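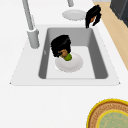 The practice kitchen, rendered: one doll on a plate in the sink, another standing by the far edge.

The shared workshop on the ground floor of the Burnen building smells of solder and old coffee, and for most of the past year its back bench has belonged to Plukano. Plukano is a kitchen robot, or will be. So far it has two arms, a folding table and a simulator, and the simulator is where it does nearly all of its living.

The builders pay their dues like everyone else and have put in 14 months of evenings. They started in the garage, with servos, and moved to software when the servos kept stripping. I understand the appeal. A rendered plate can be dropped 100 times before supper and costs nothing to replace.

It also teaches you less than you'd like.

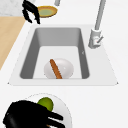
Simulated dishes are very well behaved. They have no grease on them, and the sink never backs up. On the screen, one black gripper holds a green fruit over a white plate while another has a shallow dish by its left edge, and I'll admit it looks like competence. Then I ask about the real arms, bolted to the table a few feet away, and the talk turns to friction settings.

A hobby build at Udatbridge went the same way last January — fine clips, a long silence, then a parts sale. The Plukano crew say their case is different, and they have a date for the first test with actual crockery: 1 November 2023. They've bought 5 secondhand bowls from Thái, the restaurant next door, and stacked them under the bench in newspaper.

I've asked to be there when the first one gets picked up. I'm bringing a dustpan.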